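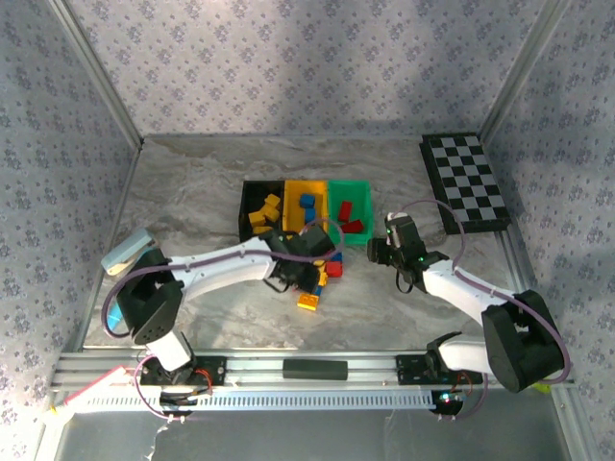

Why do I sort my blocks by color, and not by size? Color I can see from far away, and for size I must pick up every piece and look at it close.

Thursday, May 9, 2024

I wrote this question on the first line because my sister asked me it on the phone yesterday, and I was not satisfied with what I told her. Now it is written down and I feel better.

Today I was free after lunch, so I continued with the big box. It is the box I bought in March from the second-hand shop on Morrison Street. The paper on the lid said 1000 pieces, but I counted them in the first week and there were 1086. I counted two times, because I did not believe it. The man in the shop did not count, I think. He only wanted the box to go away.

The yellow ones were the most trouble. In the evening, under my kitchen lamp, yellow and white look almost the same to me, and I had to open the white bag again and take out many wrong pieces. From now on I will do yellow only in the daytime. Red and blue are easy at any hour. Green is easy too, but there are two greens, a light one and a dark one, and I still did not decide if they should live together. For the moment they do.

I like a tray with compartments much more than bags. With bags I forget what is inside, and then I open all of them and the table is full again. With a tray I throw the piece and it is done. One thing I learned: the color of the compartment does not need to be the same as the color of the blocks. Yellow blocks lying in black are even easier to see than yellow in yellow. My sister says this would make her crazy. She wants red in red and blue in blue, and finished. We are different in this.

After sorting I washed the dirty ones. I put them in the sink with warm water and a little dish soap and left them there while I drank my coffee. Some had old glue on the bottom, and the glue did not want to leave. I used a toothbrush and after that my fingernail, and now my fingernail is broken. I put eight pieces in a cup on the window because they are still sticky. Maybe oil helps. I will try it tomorrow with one piece first.

I also looked at the Kudasano boxes again, the flat ones with a lid. They are nice, but for the price of two I can buy shoes. In the Wiltero store near the station they have simple ones without a lid, and I think dust is not a big problem if I put a cloth on top. So I will go to Wiltero on the way home from work.

My back hurts from bending over the low table. Next time I must sit on the small chair, not on the floor. I say this every time - and then I sit on the floor.

Dinner was soup from yesterday and bread. It rained a little. I found one blue piece in my slipper when I went to brush my teeth, so the blue bag is not finished as I thought. I put it on the shelf near the keys.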